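Développeur ou développeuse Python / pandas (et un peu sceptique, si possible)
Tarkik – équipe Données – CDI, temps plein ou quatre jours

Commençons par ce que nous ne cherchons pas. Nous n'avons pas besoin d'un « ninja de la data », ni de quelqu'un qui promet de tout migrer vers la bibliothèque à la mode avant Noël. On nous a déjà fait le coup deux fois. La seconde migration s'appelait Jorau, elle devait diviser nos temps de calcul par dix, et nous continuons à corriger les types de colonnes qu'elle a cassés.

Le poste consiste à reprendre et à maintenir notre chaîne de traitement de tableaux : 42 scripts Python, presque tous écrits avec pandas, qui lisent des exports CSV d'origine douteuse, les nettoient, les joignent et les livrent à trois équipes internes. Certains scripts sont bien écrits. D'autres contiennent des boucles iterrows imbriquées et un commentaire « à revoir » plus vieux que la plupart des contrats de l'équipe. Vous travaillerez surtout sur ceux-là.

Concrètement :
- remplacer les jointures approximatives par des merge dont on vérifie la cardinalité ;
- écrire des tests, y compris pour le code dont tout le monde jure qu'il marche ;
- traiter des fichiers allant jusqu'à 500 colonnes, dont une bonne partie mal nommées ;
- relire le code de Shiela Yap et de Dindo Manalastas, qui reliront le vôtre sans ménagement.

Profil : une vraie pratique de pandas et de NumPy, Git, assez de SQL pour ne pas tout charger en mémoire. Nous lisons les diplômes, les certificats de formation en ligne beaucoup moins. Avoir supprimé du code dans sa vie est un plus. Savoir expliquer pourquoi un SettingWithCopyWarning n'est pas un détail aussi.

Le télétravail est possible trois jours par semaine, le reste se passe au bureau, salle 301. Je ne vous parlerai pas de l'ambiance, toutes les annonces disent qu'elle est bonne – venez voir. 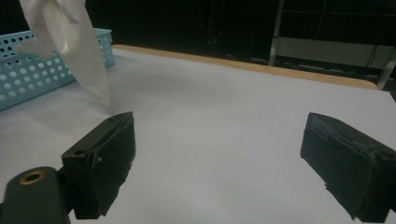

Le recrutement se fait en deux étapes. D'abord un entretien d'une heure avec Rosalinda Soriano, qui dirige l'équipe, puis une séance de relecture : nous vous donnons un de nos scripts, vous nous dites ce qui ne va pas. Pas d'algorithme au tableau blanc, je n'ai jamais vu le rapport entre un arbre rouge-noir et un fichier de factures mal encodé. La séance est payée, que vous soyez retenu ou non.

Le salaire est indiqué dès le premier échange, avant l'entretien. Si vous utilisez un assistant pour rédiger votre lettre, on s'en apercevra sans doute ; un message de dix lignes et un lien vers du code que vous avez écrit nous suffisent.

Candidatures à adresser à Ottar Skjelbred, équipe Données, jusqu'à fin décembre. Prise de poste à convenir.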